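**Topic: Paint or wallpaper for a long narrow kitchen? (and what sheen?)**

**plumbago_pie** wrote:

Hi everyone, longtime reader and very occasional poster. We moved into our place in Dritthorpe in October and the kitchen is the last room that still looks like the people before us. It's long and skinny with one window, and I have been going back and forth on the walls for so many months that my family has asked me to please stop bringing it up at dinner (so now you get me instead, lucky you!).

My first thought was a flat dark gray on the wall by the pantry and something pale everywhere else. My sister thinks a dark wall in a narrow kitchen is a terrible idea and that I should be looking at wallpaper, maybe a small leafy print. I have never hung wallpaper in my life. I did buy 2 sample pots of the Stikeck gray, and I like it in the morning and feel gloomy about it by supper.

So – paint or paper? And if paint, how shiny? I cook a lot and I am not a tidy cook.
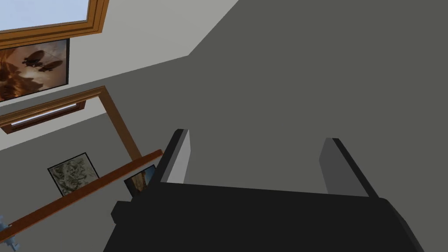 **Replies (oldest first)**

**tin_bucket_rita** wrote:

Welcome to the posting side, plumbago! I'm going to come down firmly for paint. I had paper in my last kitchen, a pretty thing with lemons, and I loved it dearly for a year and then the seams by the kettle started to lift. I glued them. They lifted again. By the end I was poking them down with a butter knife while I waited for my tea.

On the sheen, I'd go satin. People will tell you flat paint has come a long way and maybe it has, but I've wiped spaghetti sauce off both kinds and I know which one I'd rather be wiping.

**oldmill_road** wrote:

I have to disagree with Rita a little, with love. Satin shows every bump. If your walls are old and have been patched, and most of them have, you'll see each patch glowing at you the minute the sun comes in sideways. I used the Hsueh washable matte in our kitchen and hallway and I've scrubbed it plenty. It did go a bit shiny by the light switch, I'll grant you that.

What I would spend time on is the color against your floor. A red-brown wood floor throws warmth up onto everything, and a gray that looked so cool and quiet on the card can turn faintly purple on you. Ours did. I painted a big piece of poster board and carried it from wall to wall for a week, and I must have looked very silly doing it.
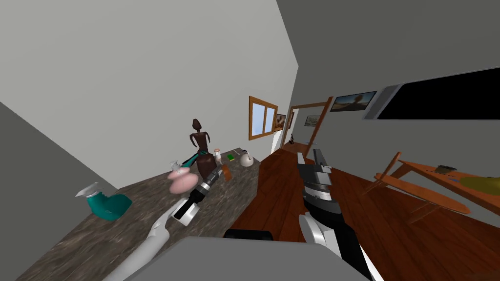
The poster board is also nice because you can stand it right behind the faucet, by the window, next to the fridge, and so on, and you haven't marked up anything. Give it two coats, let it dry overnight, and leave a white border so your eye has something to compare it to. I ended up going one step warmer than I'd planned and I've been happy ever since.

**tin_bucket_rita** wrote:

All right, the poster board is a good idea, I'll give you that. I still say satin!

**quiet_gravy** wrote:

May I put in a word for wallpaper before it gets voted off the island? We papered just the short end wall, the one you look at from the doorway, and painted the rest pale gray. It's well away from the stove and the sink. The whole job took one weekend and 60 dollars, and that included the paste and a brush I'll probably never use again. A narrow kitchen can really take a pattern down at the far end, it gives you something to walk toward.

I would skip it behind a counter, though. Rita is right about kettles.

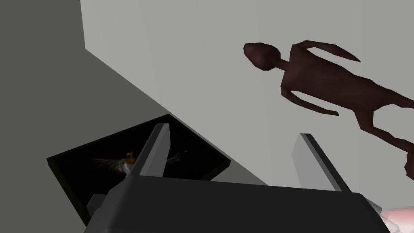
**plumbago_pie** wrote:

Oh, you are all so kind, and I'm no closer to deciding, but I'm enjoying it much more. The floor is reddish, oldmill, and now I'm wondering if that's my suppertime gloom. The end wall idea has me very tempted. Our counter is a busy speckled stone, brown and gray, so perhaps a print right over it would have been too much anyway.

Quiet_gravy, did you prime first? The Cluvden leaflet I picked up says to use a sizing coat and the man at the counter said don't bother. 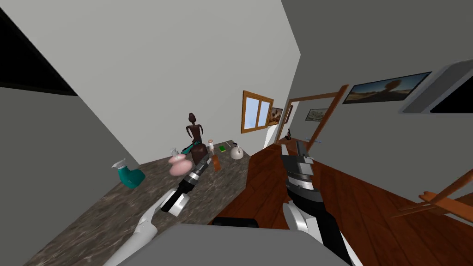
**quiet_gravy** wrote:

We sized it, and I'd do it again. It lets you slide the paper a bit while you're fussing with the match, and on your first try you will be fussing. Start your first strip from a plumb line and don't trust the corner. Our corner was off by a good thumb's width at the bottom and I'd have had the whole pattern marching downhill.

**oldmill_road** wrote:

I'd paint the other walls and the ceiling before you paper, too. I did it the other way in the powder room and spent an evening dabbing at drips with a damp sock.

**tin_bucket_rita** wrote:

Leafy print on the end, pale paint on the rest, satin by the stove at the very least. And please come back and tell us what you picked – I've gotten attached to this kitchen now!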